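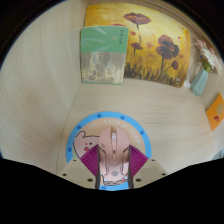
Figure 3. A pink computer mouse on a round illustrated mat, between the two fingers of a hand-held gripper.

4.2 Response of the output points under repeated switching

We turned next to the question that the operators at Mirnside had put to us more than once, and which we were very glad to take up: how steadily does a small controller keep time when its outputs are switched over and over through a working shift? The Rorkunex base unit was wired to a bank of 23 relays, and the same short ladder program was left to run while we logged the delay between each input and its matching output. We collected 297 runs in all, 83 of them with the cabinet door closed, and kept the program unchanged throughout.

The delays were pleasingly even with the door open. With it closed they crept up a little towards the end of each run — a drift we had half expected from our earlier visit to the Endholm line — and five of the relays had to be changed before the work could go on. We kept the runs made with the old relays in the totals, as a plant would hardly stop to throw its own away. Readers who use the scan-time correction of the Alcaraz method should apply it before comparing their delays with ours, and should take care to note the length of the input cable, which we found mattered rather more than the supply voltage.

Filed under: Industrial Control, Programmable Controllers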